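Print this page | E-mail this page

Household chores still a test for robot arms, project reports

8 Mar 2018

The Nelov project has issued its second report on the use of robot arms for ordinary domestic work. It finds that machines can now carry out certain chores under supervision, but that none of those tested is ready to be left alone in a kitchen.

The report covers 17 chores, among them clearing a worktop, folding cloths and returning items to a shelf. Each was attempted 30 times with a two-fingered gripper. Moving a single rigid object across a clear surface succeeded in more than 70 per cent of attempts. Results were much lower for soft packaging and for objects standing close together.

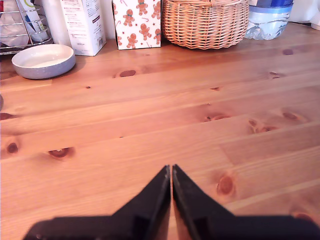

The gripper over a pine surface, with a dish, cartons and a basket at the back.

Nneka Bako, who led the trials, said that crowded surfaces remained the chief difficulty. "A person will reach past a box to get at a dish without a second thought," she said. "The arm has to be given room, and in most homes there is very little of it."

The report also considers the edges of tables and worktops, where an object released slightly out of place may fall. Montri Phetsri, who prepared this section, recommends that speed be reduced near any edge and that fragile items be excluded from unattended work for the present.

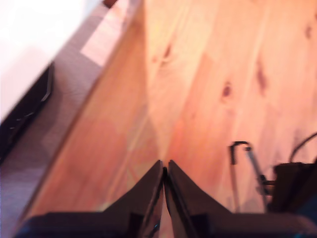

Next stage of the work

A further series of trials will begin in November at the Visby workshop, under the direction of Godfrey Obura. It will include shop-floor tasks such as sorting small parts and packing cartons. Members wishing to propose a chore for the series are invited to write to the project office.

Print this page | E-mail this page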